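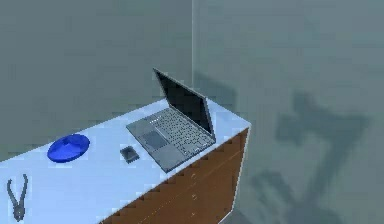 Subject: Re: [sim-grippers] Which gripper for the desk-clearing task?

On the 23rd, a list member wrote:
> We're choosing between the Fultico two-finger and the Ullex
> three-finger for desk clearing in simulation. Has anyone run both
> on the same layouts? We can't decide from the spec sheets, and
> the plate is killing us.

We ran both last month, same arm model, same controller (Talebi, stock gains), 122 layouts each. The objects were a laptop, a blue plate, pliers and a small square device, all on the white desk in the corner room. The laptop stays put and counts as an obstacle.

Pliers: no real difference. Both do better approaching across the pivot than across the handles.

Small square device: Fultico, easily. The Ullex fingers hit the desktop before they close unless you raise the contact offset by 3 mm, and then it misses on some layouts.

Plate: Ullex, but not by as much as I'd hoped. The Fultico slides off the rim when it comes in at a low angle. We dropped 23 layouts from the plate results where the planner failed before either gripper got near it, so read those with some care.

One thing on cameras. With the wrist view turned off, the detector sometimes took the arm's shadow on the wall for an object. Softening the light didn't fix it. Masking everything past the desk edge did.

Configs are in the Wurnudside repo under grippers/desk. The friction values are guesses, so if you have measured ones for either set of finger pads, please post them.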